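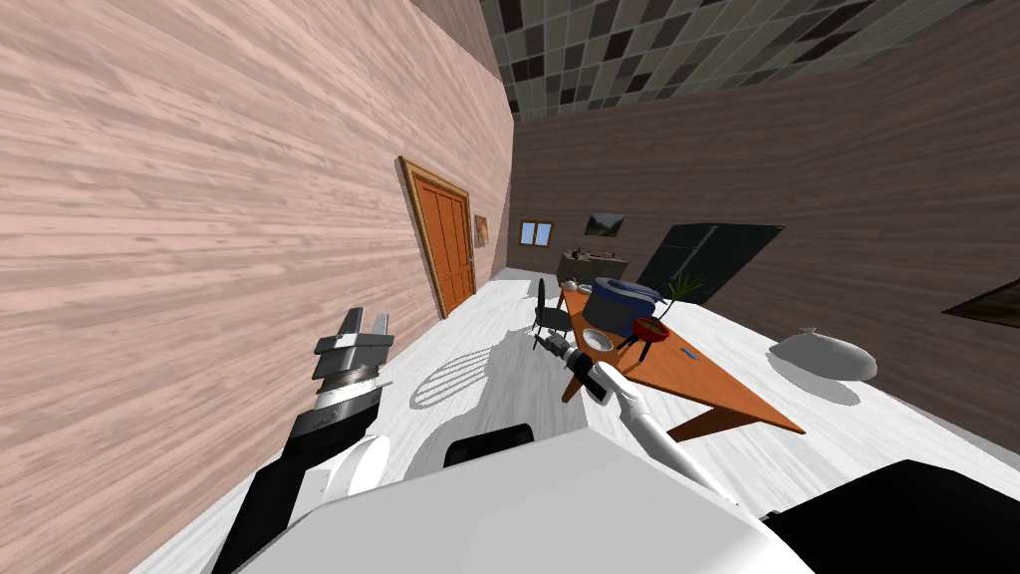

Can a robot tidy your home yet?
Slowly, and only if you stay in to watch.

I gave up on Kekell's promises in April, when their man told me chores were 2 years off. He had told Ailsa Kerr the same at the last trade show.
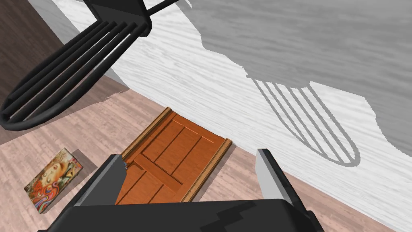 My own test is the dull stuff you do while thinking about supper. Folding doesn't count, and neither does a dance. Give the thing a chair with a looped back of thin black bars, throwing striped shadows, and ask which stripes it can grab. My nephew knows. He's four, and he works for raisins.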